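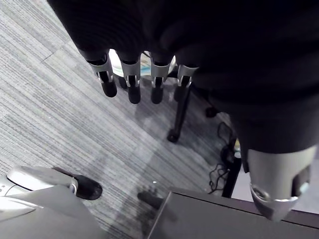
Somow > Help > Teaching by hand

Kit | Lessons | FAQ | Forum

I get the same handful of questions every week about teaching a robot hand by remote control, so I've put my answers on one page. I do most of my teaching in an ordinary room, with striped carpet, chairs on castors and cables on the floor, and I keep the black sleeve on over the wrist while I work.

Do I need the glove to start?
No! You can guide the hand with the plain Bestov controller. I did my first 50 runs that way – slow, but I learnt loads.

How many runs does one task need?
Depends on the task (sorry). Picking up a cup took me 80. Folding a tea towel took 407, and I'd still like a few more.

Can I push the fingers into place myself?
Yes, in hand-guide mode only. Be gentle with the thumb, it's stiffer than you'd expect.

Should I delete my bad runs?
I bin the ones where I dithered. If I fumbled and then recovered, I keep it.

How long should a session be?
I stop after 2 hours – my wrist goes before my patience does.

Does it work with the older Desjardins arm?
Mine does, after the September update.

Contact Somow | © Filuvmont | Back to top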